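Aroha Henare @ Skukalbridge

1/ Doing my own taxes this year. Last year I paid a bloke $585 to tell me I'd lost my receipts, and I can do that at home for free.

2/ Step one was sorting by colour. The clips, I mean. The receipts are still in the bag.

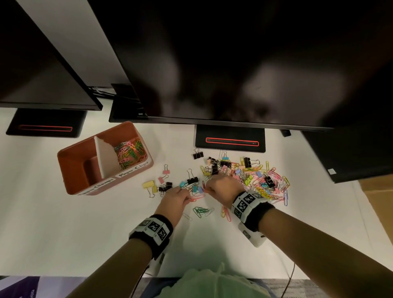
3/ How long do you have to keep receipts?
Five years from when you lodge, which is longer than the ink lasts on anything from a servo.

4/ I have 40 receipts that are now blank white paper. I've filed them under Stationery.

5/ Rang Yvette Bouchard, who did hers in March. She has a spreadsheet with tabs. We are no longer close.

6/ Been at the desk 2 hours. Total deductions found: $70, and most of that's a chair I hate. 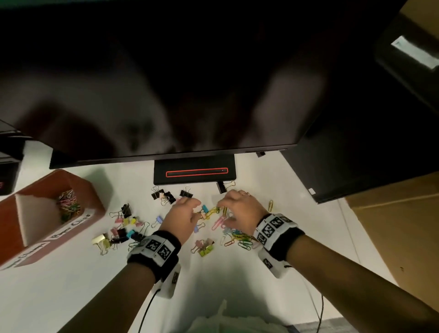
7/ Home office hours. The form wants a record of them. I have a record of snacks.

8/ Lodging tomorrow. Does anyone still have that bloke's number?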